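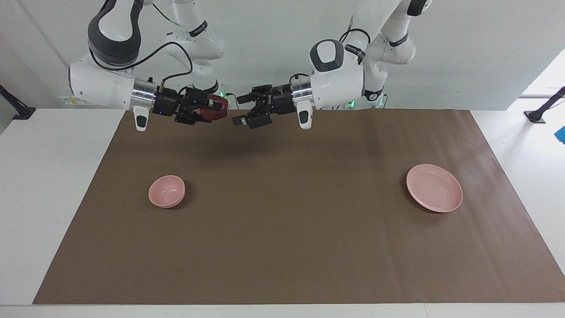 When two arms pass an object between them, which one should be allowed to let go first, and does that need to be in the written rules for the cell?

The giving arm opens only after the receiving arm has a confirmed grip, and it should be written down where the person running the cell can read it.

Britholm Shop Forum > Robots and Automation > Rules and Good Practice
Thread: House rules for two arms on one table
Started 3/14/24

noreen_carroll
Hello everyone, Noreen Carroll here, and thank you for letting me tidy up my old October thread and start fresh. The two lines at the top are the short version of what we settled on back then. Now I'm trying to get the whole page of house rules into decent shape before Kanley (our sister site, for anyone new) copies it word for word, mistakes and all, and I would dearly love some more eyes on it.

What I have so far, in the order a person would meet it:

Before you start. Walk around the table. Clear anything that isn't part of the task, and that goes for pens and coffee. Check that both cables have slack at the farthest reach you plan to use. Find the stop button with your hand as well as your eyes.

Shared space. Only one arm goes into the middle of the table at a time, except during a handover. A handover has to be named as such in the program, so whoever reads it later can tell it was meant.

Handover. Receiving arm closes, receiving arm confirms, wait, giving arm opens, giving arm backs straight out along the line of its fingers. No turning the wrist until it is clear.

People. Nobody reaches onto the table while either arm is enabled. That includes "just nudging" a part that has rolled.

Drops. If the part drops, both arms stop where they are and a person decides what happens next.

I know the last one is going to start something! Please be kind, but please do tell me.

gridline_pete
Good page, Noreen, and much easier to read than ours. You were right about the last one though. I don't agree that both arms should freeze on every drop. If you've got two grippers nose to nose and a part wedged half under one of them, the last thing I want is for them to stay like that while I go looking for someone with a key. Back both of them out slowly to a known position and then stop.

And I'd put a number on "wait." We use 3 seconds. New people will read "wait" as "blink."

noreen_carroll
3 seconds feels like an age when you're standing there, but I take the point, and I'd sooner it was a number than a word. I'll put it in.

On the freezing, I'm going to dig in my heels a little. Backing out sounds gentle, but the arm doesn't know where the part went. If it's caught between a finger and the table you are now dragging it, or squashing it, or lifting something you didn't plan to lift.

mossback
Long time reader and I mostly do the paperwork end of this, so forgive me if I'm slow on the mechanical side. Could you both be right, depending on what was dropped? A soft piece of fruit and a steel block are very different things to have stuck under a finger. What I'd like to see on the page is that the drop response gets chosen when the task is set up, and signed, and then it's whichever one you signed for.

gridline_pete
That's how we end up with 30 tasks and 30 drop rules. I've worked under a system like that, and the night crew ignored all of them equally. One rule, please, even if it's Noreen's.

sang_bench
Joining in from the Sang bench, where we run two-finger grippers on both arms, day in and day out. A few things from our own sheet that might be worth stealing.

Pick the grip for the second hand before you pick it for the first. People program the first arm to grab the part in the nicest, deepest way it can, and then there's no skin left for the other one. With anything round it's even worse, as the fingers want to meet around the middle and that's the exact spot both of them would like. 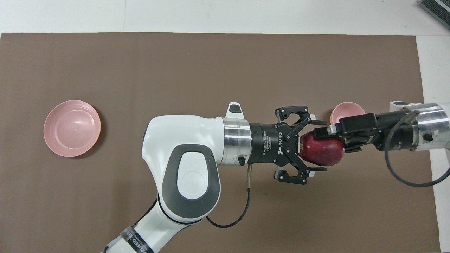 So our rule is that the giving arm takes less than it would if it were working alone, and the approach for the receiving arm is drawn on paper, with finger widths, before anyone jogs anything. It's a five minute job and it has saved us a good deal of bent hardware. We also keep the handover in the same place over the table for every task, so anyone standing by knows where to look.

The other line I'd add is on force. During the overlap both grippers are holding one object and neither of them knows it. Set the receiving arm's closing force for the most delicate thing on the day's list and leave it there. I have seen someone turn it up "just for this one" and forget to turn it down again.

Dishes and trays stay put too, by the way. We mark where each one goes, and if something has to move, the task gets stopped and started again from the top.

noreen_carroll
Oh, this is wonderful, thank you. "Grip for the second hand first" is going straight in, in those words if you'll let me. I had something similar in my head but it took me a whole paragraph to say it (as most things do, my husband would tell you).

Keeping the handover in one place I'm less sure about. Our tables at Britholm aren't all the same depth and I'd hate to force a long reach on someone for the sake of tidiness. Maybe "one place per table, marked on the drawing."

sang_bench
Per table is fine by me. And please do use the wording.

mossback
A question on "confirms." What counts? Our auditor will ask, and "the gripper said so" is going to get me a look over the top of her glasses.

sang_bench
Fair question. A gripper that stopped closing before its fingers met tells you it's touching something. It doesn't tell you it has hold of it well enough to carry it. On our sheet the confirm is two things together, the gripper reporting an object and the finger opening falling inside the range we wrote down for that part. For a new part we also do 10 handovers in a row at low speed with a person on the stop, and they get logged.

gridline_pete
10 is thin. I'd want a lot more before I walked away from it.

sang_bench
You never walk away from it at our bench, so 10 is for letting it run at normal speed with somebody still standing there. If yours runs alone then by all means do more!

mossback
That I can work with. We log ours in Trata and it would be easy enough to add the opening range as a field. The form for it would be sheet 493, Noreen, if you want your page and mine to point at each other.

noreen_carroll
I do want that, thank you. All right, changes going in tonight: the 3 seconds, the second hand line, one handover place per table, closing force set once for the day, the two-part confirm with the 10 logged runs, and a pointer to sheet 493. I've also put in a reminder that the page sits under the risk assessment for each cell and doesn't replace it. Kanley has asked me that twice already.

Drops I'm leaving as a full stop for now, with a person doing the backing out by hand at slow speed once they've had a proper look. Pete, I know that's only half of what you wanted.

gridline_pete
It's half more than I had this morning. Put the key on a hook next to the table and I'll stop grumbling.

noreen_carroll
Key on a hook it is. I'll post the new version in this thread so the old one doesn't keep getting passed around.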